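Carving in Lime and Pear: progress report to the Derkora Fund
Second stage of the Flillomer workshop grant

Thank you, first of all, for your patience over the summer. I know we promised this report a little sooner, and I would like to say that the delay was all down to careful drafting, but most of it was down to lime wood, which arrived in August and had to be unloaded, stacked and fretted over before any of us sat down at a desk.

You will remember that the grant was made so that Shu-fen Chiang could spend a year making new figures in lime and pear, and teach while she did it. I am very happy to report that both halves are going along well, though not always at the speed we drew on the chart!

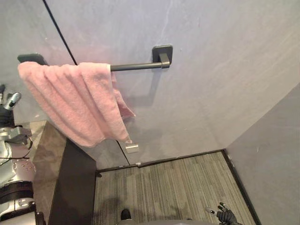 The carving itself

Shu-fen has finished 7 figures so far. They are small, most of them no taller than a milk bottle, and all of them are people doing quiet things: a woman threading a needle, a boy asleep on a sack, an old man listening at a door (this last one is the favourite of everybody who comes in). She began by working from drawings, as she always has, and then partway through the spring she put the drawings away and started cutting straight into the block. It made her slower at first and she was rather cross about it for a fortnight. The later pieces have a looseness in the shoulders and the cloth that I don't think she would have reached otherwise, and she says the same herself.

She has also gone back to leaving the tool marks on. The first two figures were sanded smooth and oiled, and they are lovely to hold, but in the third she stopped at the gouge.

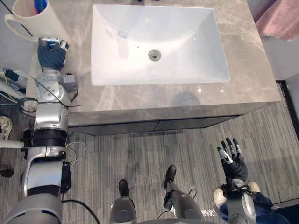
Set side by side on the bench, the difference is very plain, and we have agreed to show both kinds together so that visitors can see where the change came. Pear has been harder going. It holds a fine edge beautifully, but two of the blocks opened along the grain once work had begun, and one head was lost altogether. We have moved the remaining pear to the cooler store and will leave it alone until the winter.

Teaching
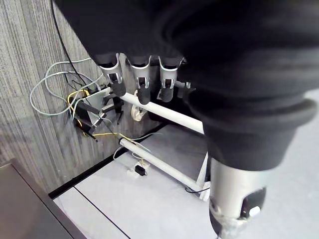
Reading time: 3 minutes

We had planned for a small evening class and ended up with rather more than that, so the sessions now run twice over, one starting at 2 pm for people who would sooner not come out in the dark and one after work. In all, 61 people have carved something with us. A good many had never held a gouge. The first exercise is a plain spoon bowl, and it is a joy to see how differently people tackle the same hollow.

Each session lasts 90 minutes, and that is a bit short. By the time the benches are set up and everyone has had a turn at the strop, there is barely an hour of cutting left. We would like to lengthen them in the next stage, and I have put a note about it in the budget sheet.
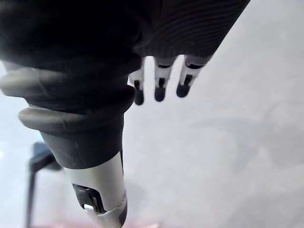

Black and silver hand, close view.

Money and what comes next

Spending is close to plan. We had set aside £2000 for timber and tools, and all of it has now gone, chiefly because we bought a second set of gouges once the classes doubled up. The travel line is hardly touched and we would like your blessing to move part of it across to timber.

The exhibition will be at the Oyewole Gallery, who have been kindness itself about plinths, and afterwards a smaller group of figures goes on to Mirar for the spring. Shu-fen hopes to have three more pieces ready by then, one of them a pair of figures from a single block, which she has never tried before. She has asked me to say that you are welcome at the workshop whenever you are passing. Do ring first so that we can clear you a chair, and if you could let me know about the travel money before the next timber order, I should be very grateful.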